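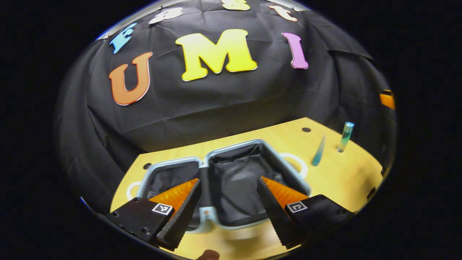 4.2 Lettering and backdrop at the table displays

Of all the things people put on a fair table, the lettering behind it turned out to be the richest to study. We had planned to treat it as a side matter. By the second Friday it had its own coding sheet, and it now takes up the longest part of our notes!

Our set holds 432 displays from the Drotstead and Plundinum fairs, each seen once, during opening hours. In 251 of them the main word or initials were made up of separate cut-out letters, and in 133 they were printed or painted on a single sheet. The rest had no lettering that could be read from the visitor's side. We follow Mägi in calling the first kind "loose-set", although the letters may be glued, pinned or stitched in place.

Loose-set lettering gives the maker a great deal of freedom, and makers use it with real delight. Each letter can have its own colour, its own size and its own lean. Figure 3 is a good case: three large letters, U, M and I, in orange, yellow and pink, against draped black cloth. The M is the biggest and sits in the middle, so the short row gains a peak and a centre. The U and the I tilt slightly, which gives the row a lively, hand-placed look. A second arc of smaller letters runs above, in paler colours for the most part, and the eye goes to it only after the main row has been read.

Black cloth deserves a word of its own. It was the most common ground for bright letters in our set, and it is easy to see the appeal – every colour stands clear of it, and soft folds do little harm to reading as long as the letters are thick. Light edging helps further. Where a letter has a pale outline, as in Figure 3, its shape holds even when the cloth behind it creases. We coded 23 displays as "hard to read" at the standard distance, and thin strokes on patterned cloth were the usual trouble.

The table surface matters too, more than the Stument guide allows. A plain, light wooden top left bare below a dark ground makes a strong band of contrast, and low items such as trays keep the lettering in full view. Tall items did the opposite, and we often had to step sideways to finish reading a word.

Figure 3. Loose-set lettering on black cloth, with a shallow tray on the table in front.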